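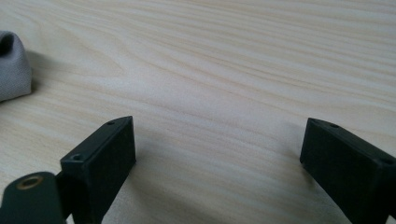

Offene Finger über der hellen Holzplatte, links am Rand etwas aus grauem Stoff.

Werkstatt-Tipps: Software rund um den Greifer am Holztisch

Seit December-Updates und Bastelwinter wieder losgehen, sitze ich abends am Küchentisch und schraube an Parametern statt an Schrauben, und ich muss sagen: Es macht riesigen Spaß! Gesammelt habe ich hier, was mir bei Wahrnehmung, Planung und Steuerung am meisten geholfen hat. Die Reihenfolge ist ziemlich willkürlich, springt also ruhig zu dem, was gerade klemmt.

Maserung ist keine Kante
Helles Holz mit geschwungener Maserung ist wunderschön und für eine einfache Kantenerkennung die Hölle. Meine erste Version fand auf der leeren Fläche lauter »Objekte«, alle lang, dünn und leicht gebogen. Geholfen hat ein Weichzeichner vor der Kantensuche (bei mir ein Bilateralfilter, der lässt echte Objektränder stehen) und danach eine Mindestfläche für jede Kontur. 1160 Pixel Fläche sind bei meiner Auflösung ein guter Startwert. Wer Tiefenwerte hat, nimmt sie dazu: Maserung hat keine Höhe, und damit ist das Thema in einer Zeile Code erledigt.

Grauer Stoff auf hellem Grund
Weiche, graue Sachen sind mein Lieblingsgegner. Die Farbsättigung hilft kaum weiter, die Helligkeit nur so halb, und der zarte Schatten am Rand wird gern mitsegmentiert. Dann plant der Greifer ein paar Millimeter neben den Stoff und kneift in die Luft. Zwei Dinge probieren:
– Im Lab-Farbraum arbeiten und den b-Kanal anschauen. Holz ist warm, neutrales Grau nicht, und plötzlich steht der Stoff sauber da!
– Die Maske vor der Griffplanung um zwei, drei Pixel schrumpfen. Lieber etwas weiter innen zugreifen.

Die eigenen Finger ausmaskieren
Klingt banal, hat mich aber zwei Abende gekostet. Schwarze Finger vor hellem Holz sind der stärkste Kontrast weit und breit, und jede Erkennung stürzt sich darauf. Also eine feste Maske für alles, was zum Greifer gehört, und zwar abhängig von der Öffnungsweite. Ich speichere die Masken für ganz offen, halb offen und geschlossen und interpoliere dazwischen. Denkt auch an die Teile vor den Fingern: Eine Halteplatte mit Messingring gibt einen herrlich runden Kreis ab, und die Kreissuche freut sich darüber mehr als ihr.
Die Schatten der Finger gehören übrigens mit in die Maske, mit etwas Rand.

Belichtung festnageln
Automatische Belichtung aus, Weißabgleich aus, beides! Kommt ein dunkler Gegenstand ins Bild, regelt die Kamera sonst nach, und alle mühsam gefundenen Schwellwerte sind dahin. Ich stelle einmal am leeren Tischstück ein und schreibe die Werte in die Konfigurationsdatei, gleich neben die Schwellwerte. Gleichmäßiges, weiches Licht ist mir inzwischen lieber als viel Licht.

Anfahren in zwei Schritten
Früher habe ich dem Planer direkt die Griffposition gegeben. Heute gibt es immer einen Vorpunkt, 60 Millimeter über dem Ziel, mit offenen Fingern. Dort kurz anhalten, neues Bild holen, Ziel korrigieren, dann senkrecht runter. Das kostet fast keine Zeit und räumt eine Menge kleiner Kalibrierfehler ab. Für den letzten Abschnitt die Geschwindigkeit deutlich senken und die Tischplatte als Kollisionsebene eintragen, einen Millimeter höher, als sie wirklich ist. Meine Platte dankt es mir.

Weiches greift man anders
Bei Stoff sagt die Fingerposition wenig darüber, ob man etwas hält. Ich schließe daher bis zu einer Kraftgrenze, hebe ein kleines Stück an und frage dann die Kamera: Ist der Fleck auf dem Tisch noch da? Wenn ja, aufmachen, leicht gedreht neu versuchen. Nach drei Fehlversuchen bricht das Programm ab und fährt zum Vorpunkt zurück.

Ordnung bei den Dateien
Mein kleines Werkzeug dafür heißt Bamness und ist kaum mehr als ein Skript mit guter Laune. Es legt zu jedem Lauf einen Ordner an, mit Bildern, Konfiguration und der Versionsnummer des Codes. Der Ordner Dornwood enthält nur die Fehlgriffe, bei mir sind es gerade 106, und das ist der wertvollste Ordner auf der ganzen Platte! Jede Änderung an der Erkennung läuft erst einmal über diese Sammlung, bevor sich am Tisch irgendetwas bewegt.
Noch zwei Kleinigkeiten dazu:
– Zeitstempel von Bild und Gelenkwerten aus derselben Uhr nehmen. Bei schnellen Bewegungen passen sie sonst nicht zusammen.
– Einheiten in den Variablennamen schreiben, also hoehe_mm statt hoehe. Ich habe einmal Meter und Millimeter gemischt und war sehr froh über den Notaus.

Schnelltest vor jedem Abend
Finger ganz auf, ganz zu, wieder auf. Leeres Holz anschauen lassen: Die Erkennung muss null Objekte melden. Dann ein Stück Stoff hinlegen, und es muss genau eines sein. Stimmt eine der beiden Zahlen nicht, zuerst die Belichtung prüfen, danach die Fingermaske.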